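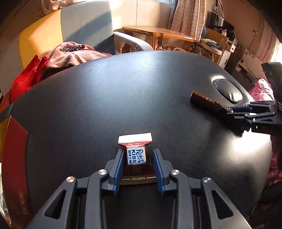

**Mundero desk, black top, round front. Five months in.**

Quick one, I'm on lunch. People keep asking about the black table so I'm putting it all in one place and then I can just send the link.

Bought it in April. 582 with delivery, no discount. Assembly extra, which I skipped. Came in two boxes, one of them very heavy, get a second person. Mine was Babak and he's still bringing it up.

**The surface**

Black, fine grain, kind of like leather to the touch. Not real leather, didn't expect it to be. This is what I bought it for. My old desk was glossy white and every cup left a ring. The grain hides a lot. Crumbs, no, you see every crumb on black. Fingerprints yes, mostly hidden. Pen marks came off with a damp cloth so far. One exception, silver marker, permanent, my own fault, it lives under the monitor stand now.

Sun is the weak spot. My window faces the desk and in the afternoon you get this pale shine across the middle, a bit blue some days. Not a mirror, but if you do video calls you'll notice it bouncing up at you. Dust shows like crazy in that light too. I wipe it down, sit back down, there's dust. Blinds fix the shine. Nothing fixes the dust.

Also gets warm. Black top plus direct sun, obvious, but I did not think of it in the store. Anything chocolate goes in the drawer after lunch. I learned this with a Lục bar in July and it got into the grain. Took an old toothbrush and warm water, came out fine, took forever. So: candy on the desk in the morning, OK. By three, no. Tươi keeps a whole stash on hers and gets away with it, but she's on the north side.

**The curve**

Edge is one long arc, no sharp corner. Love it. Hips love it. I used to clip the old desk every time I came back with coffee.

Downside, you lose usable space at the rim. My mouse sits way out to the right and on a curve there's less room for your wrist than you'd think. A rectangular mouse pad hangs over. I gave up on the pad, the mouse tracks fine straight on the grain. Khang has a different mouse and says his skips on it, so try yours before you throw the pad out.

Clamp-on stuff: careful. My Mivus lamp has a flat clamp and it only bites in two places on the curve. Holds, but it twists when you push the arm. If you have a monitor arm put it on the straight part or get a grommet mount. Manual says nothing about this. Manual is 4 pages and half of that is the warrenty.

**Legs and wobble**

Legs are OK. Not great. Tightened everything at the start, had to do it again after two weeks, nothing since. Lean on the outer edge with your full weight and it gives a little. Typing, no wobble. Leveling feet are plastic and one came cross-threaded. Wrote to them, new one showed up in nine days, no argument.

Rated for 176 pounds according to the sheet. I haven't tested that and won't.

**Smell**

Yes. First week. Open a window. Gone by week two.

**vs. the Dotidmont**

Forough has the Dotidmont, 50 cheaper, same kind of size. Hers is smooth and harder, easier to wipe, scratches if you look at it wrong. Legs are better than mine, I'll give her that. Hers has a cable tray in the box, mine doesn't, and I had to buy one. So the real price gap is bigger. If you eat at your desk a lot get the Dotidmont. If you write by hand or rest your arms on the desk all day, the Mundero is just nicer to touch. Not so cold in winter either I'm told, ask me in january.

**Good**

- texture, really
- no corners
- parts support answered fast
- quiet, things don't clatter when you put them down

**Bad**

- shine and heat in a sunny room
- dust
- clamps hate the curve
- no cable tray at this price, come on
- leveling feet feel cheap

Would I buy it again, yes, for a room with less sun. For this room probably also yes but with the blinds ordered the same day. Four stars. Would be four and a half with teh tray.

Someone asked if it comes in other colors. There was a gray when I ordered, didn't see it in person. Chiến was looking at the gray one, ask him.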